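Savham (simulated household benchmark)

From the Busgate open reference on household robotics

Savham is a simulated benchmark and training method for household robot manipulation, in which a robot learns to carry out everyday chores in computer-rendered rooms before it is ever tried in a real one. It was put together by a small group led by Đạt Mai and is usually run on Lilach, the simulator it was written for. The name is used rather loosely in the literature, sometimes for the set of rooms and tasks, sometimes for the training recipe that came with them, and sometimes (a little confusingly for newcomers) for the trained controller itself. This article covers all three, and tries to say which one is meant as it goes along.

Contents
1 Background
2 Rooms and tasks
3 Training method
4 Observation and the wandering view
5 Results
6 Reception and criticism
7 Later work
8 See also

Background

Anybody who has watched a toddler work out how to pick up a cup will have a fair feeling for why household manipulation is so hard to teach. The cup has to be found, the hand has to come at it from a sensible side, and all the other things on the bench have to be left standing. Early learning methods tended to look after the first two of these and leave the third more or less to luck. A controller would be trained with one object on a bare surface, where it did very nicely, and would then be moved to a kitchen with a dozen other things in it, where it knocked over the pepper.

Mai's group had run into this themselves while working on Doãn, an earlier controller that learned grasping from recorded demonstrations. Doãn was well liked for being simple to train, and it is still used in teaching, but its demonstrations had nearly all been gathered on tidy surfaces. The first notes on Savham, circulated one April as a short working paper, describe it as an attempt to give Doãn "a messier childhood". The phrase stuck, and has turned up in the titles of at least two student theses.

The central idea is modest enough. Instead of making the grasping itself cleverer, Savham changes what the robot practises on, and changes how it is scored. Objects that aren't part of the chore are given a value of their own, and disturbing them costs the robot something. The cost is small at the beginning of training and grows as the robot improves, so that a beginner isn't frightened out of moving at all.
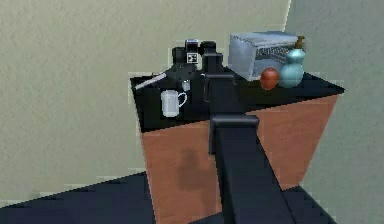

Clutter in Savham is organized around what the authors call neighbourhoods, meaning the little groups in which household things tend to be kept. A neighbourhood is laid out once by hand and then varied by the software, which shifts each member by a small random amount and checks that nothing is floating or sunk into anything else. The kitchen neighbourhoods are the best known, and they show why the authors cared so much about spacing. With the red apple in front of the silver toaster oven and close beside the teal bottle, an arm reaching over the black countertop has tall things near a short one, and a path that suits the white mug may be quite a poor one for the fruit. The method treats each such pair as a separate lesson, and keeps a running tally of which pairs a given controller handles badly so that they come up more often.

Rooms and tasks

The public release contains 433 tasks. Most are pick-and-place chores of one sort or another, such as moving a piece of fruit to a shelf or bringing a mug to the edge of a table, while a smaller share involve handles, lids and doors. Each task is written as a plain sentence, together with a short piece of code that decides whether the chore has been finished. The sentences were deliberately kept in everyday words. An early draft had used terms like "end effector" and "target receptacle" in the instructions themselves, and the group changed its mind after finding that people who were asked to write new tasks simply copied the jargon.

Rooms are drawn at a fairly low level of detail so that a great many can be run side by side on one computer. Walls and floors are mostly plain colours with a faint texture, and the fine detail is saved for things the robot is expected to touch. Decorations are included, though, and they are chosen from a shared pool and hung by the software with no particular regard for taste. The group's reasoning was that a controller which has only ever seen blank walls will be thrown by the first calendar it meets.

There are 3,283 room layouts in the full set, from which a smaller group is held back for testing and never shown during training. The held-back rooms share their furniture with the training rooms but not their arrangements, a choice that has drawn some criticism (see below).

Training method

Training goes in stages. In the first, the controller copies short demonstrations, in much the same manner as Doãn did. In the second it practises on its own, with the penalty for disturbing neighbours set low, and in the third the penalty is raised bit by bit until it weighs nearly as much as the chore. A fourth stage, which is optional and tends to be skipped by people in a hurry, returns to the copied demonstrations for a short while to smooth out any odd habits the robot has picked up by itself.

Those odd habits have been written up at some length, and rather fondly. Controllers trained without the fourth stage will sometimes lift an arm very high between movements, like a person stepping over a sleeping dog, because height is a cheap way of avoiding clutter. It does no harm in simulation. On a real machine it is slow and a bit alarming to stand near, and the authors recommend keeping the fourth stage in for anything that is going to leave the computer.

A penalty only works if disturbance can be measured fairly, and a good part of the original paper is given over to this. A bottle that wobbles and settles again is counted as undisturbed. A bottle that has been turned on the spot is counted as slightly disturbed, and one that has fallen over is counted in full, whichever way it fell. Mai has said in talks that the group spent longer arguing over the turned bottle than over anything else in the project, and the rule was changed twice before release.

Observation and the wandering view

Most benchmarks of this kind give the controller one steady view of the work surface. Savham supplies views that move with the robot as well, and these don't always point at anything useful. As the robot turns or reaches, it may be looking for a good while at a stretch of floor and wall, and it has to remember where the counter was. The authors call this the wandering view. They regard it as one of the more important parts of the benchmark, though it takes up only a page or so of the paper.
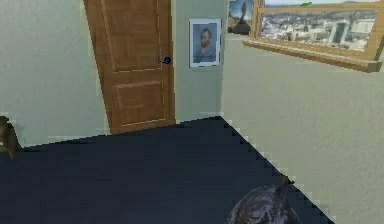 A wandering view in a Savham room, with the panelled wooden door, the framed portrait beside it and the large cityscape picture on the right-hand wall.

Views like these are hard going for controllers with no memory, which tend to stop or drift until something familiar comes back into sight. Controllers with even a short memory cope a good deal better. Doors, corners and pictures can serve as landmarks, and there is some evidence that trained controllers do use them. When the pictures in a test room were swapped partway through a chore, performance dropped noticeably, and it recovered after a few more turns of the view. The same swap made between chores had no measurable effect.

The low level of detail matters here too. Edges between floor and wall can look quite blocky, and a few users have wondered whether controllers were learning to read the jagged edges themselves. A later version of Lilach added a setting that softens them. Results with the softened edges were close to the originals, and the question has mostly been let go, although it still comes up on the mailing list from time to time.

Results

The main evaluation covered 1,656 trials in the held-back rooms, with each controller given the same starting arrangements. The controller trained with the growing penalty finished more chores than Doãn did and disturbed fewer neighbours along the way, and the difference was largest in the kitchens. A version trained with the full penalty from the very start did poorly. It disturbed almost nothing, chiefly by hardly moving.

The paper also reports a small trial on a real arm, using 10 chores on a kitchen bench fitted out to resemble one of the simulated neighbourhoods. The authors are careful to describe it as a first look. The robot managed the fruit and the mugs well enough, and had the most trouble with shiny things, whose reflections had been only roughly imitated in the simulator.

Reception and criticism

Savham was received warmly, particularly by smaller labs that could run it on the equipment they already had. Reviewers praised the neighbourhood idea and the plainness of the task sentences.

The commonest complaint has been that the held-back rooms are too much like the training rooms. A controller that has met every toaster oven in the pool, the argument goes, hasn't really been tested on a new kitchen, only on a new arrangement of an old one. The group has largely accepted this, and its documentation now asks people to report results on unfamiliar objects separately. A second complaint concerns the scoring of containers, where nudging a full bowl is penalized no more heavily than nudging an empty one. Anyone who has carried soup will see the trouble with that.

Later work

A revised release, dated 30th June, corrected several tasks whose finishing checks could be satisfied by accident, and added a tool for writing new neighbourhoods without any programming. Scores from before and after the revision shouldn't be compared directly. Work on bathrooms and laundries has been started by other groups using the same tool, and a version with two robots sharing one kitchen is under development at the time of writing.

See also

Doãn (controller)
Lilach (simulator)
Learning from demonstration
Manipulation in clutter
Transfer from simulation to real robots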